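The arms are the cheap bit

What a small packing firm learned from pricing up a two-armed bench, before it had spent a penny on one

By Nobuhle Mathebula

Wed 12 September, ten to eight in the morning, and the budget meeting at Dristell has already started without me. Someone has moved it forward. There's a spreadsheet on the wall, a plate of toast, and an argument going about cable.

Dristell packs gift boxes and school sets. Pencil cases, toys, snacks, bits of stationery, all the odd-shaped stuff that bigger packers don't want. It has a unit behind the ring road and a lease that runs out in January. The plan is to move next door, which has more floor, and to put in two-armed robot benches along one wall. How many benches is the question. Also how much. Also who looks after them.

I'd been asked along because I wrote, last spring, a fairly rude piece about a bakery that bought a robot and then kept it under a sheet. Dristell's people had read it. They did not want the sheet.

Three quotes, three languages

Three suppliers came back. Fanari quoted for a complete bench: arms, grippers, table, fitting, two days of training. Marti quoted for arms only and put everything else under "site items", with no figure. Kestov sent a rental offer, by the month, minimum a year, and a very nice folder.

You cannot compare these. The team tried for a week. Marti looked far and away the cheapest untill somebody rang and asked what a site item was. Grippers were a site item. So was the table. So was the person who comes to set it up.

So they tore up the comparison and made their own list, and sent the list out to all three. Same lines, same order, fill in every box or write "none". It took an afternoon. Should have been the first thing done, everyone agrees on that now, a bit sourly.

What went on the list

Arms, obviously. Then grippers, priced as a pair, and spare fingers priced apart from the grippers. Fingers wear. Fingers get bent. Fanari wanted 200 for a spare set, Marti had never been asked.

Table and covering. Paper on a roll is what the team settled on, pale, easy to swap when it gets tatty. Cheap, but it does crease, and you go through it, so it has its own line.

Power and data. The line that caused the row about cable. An electrician priced the new wall at 3720 and that was for sockets and trunking only, nothing clever. It had been down in the first draft as "misc".

Things to practise on. Nearly left off altogether! You need the real goods, in quantity, and you need ones you're happy to ruin. Pouches, soft toys, cans, bagged rolls. Fifty squid? No. They put down 2000 for the first year and the warehouse manager thinks it's light. Food goes off, for a start.

And hours. Somebody's hours, every day, laying things out, starting again, writing down what went wrong. It was the biggest line on the sheet by the time they'd finished with it, bigger than the arms, and not one of the three suppliers had mentioned it.

Go and watch one

Before signing anything the team went out to see benches at work. Not showroom ones. The advice from Fanari's own fitter, a blunt sort, was to ask for an ordinary weekday and stand about.

I went too. What strikes you is how plain it all is. Table, paper, a wall. A mixed lot of goods set out, hard ones and soft ones together, and two arms coming in from the sides to deal with them.

The soft ones are where the money goes. A can is a can. It has a top and a bottom and stays the shape you left it. A padded pouch doesn't, and half of what Dristell packs is padded pouches. The warehouse manager made a note to ask every supplier the same thing: will these fingers pick up our pouch, the one we actualy sell, lying on its side? In writing please.

She made a second note about cable. On one arm it hangs in a big loop and comes down across the work surface. Fine while the table's half clear. On a bench where you want 50 items laid out edge to edge, that loop is in your way, and you'd want it clipped up, and clips and a longer lead are - you guessed it - a site item.

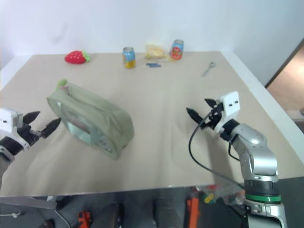 Floor space, and under the table

Measure the room with the arms reaching. The footprint in a brochure is the base, the base is nothing. Dristell had drawn four benches on its plan. With elbows out, and a gap for a person to get in between, it was three.

And leave room beneath. Stock ends up under the bench, bags, tubs, whatever was on top an hour ago. It creeps. The plan now has a shelf unit beside every bench, which cost a bit of wall and one short, bad-tempered exchange about the fridge.

Buy or rent

Kestov's rental looked dear and still does, added up over the full term. But the servicing is in it. If an arm goes down, a replacement is their problem. With Marti you own the thing outright and you own the broken one too.

Where it's landed, for now: rent one bench, for a year, and buy nothing. Wire the wall for three, as the electrician is only coming once. Keep Fanari's quote warm. Practise on pouches.

The finance lead isn't wild about it. She'd have bought two and got the price down. She's asked for a review after the first quarter, with the hours line in it, filled in honestly and not from memory.

The lease gets signed next week. The cable is still down at two different lengths on two different tabs.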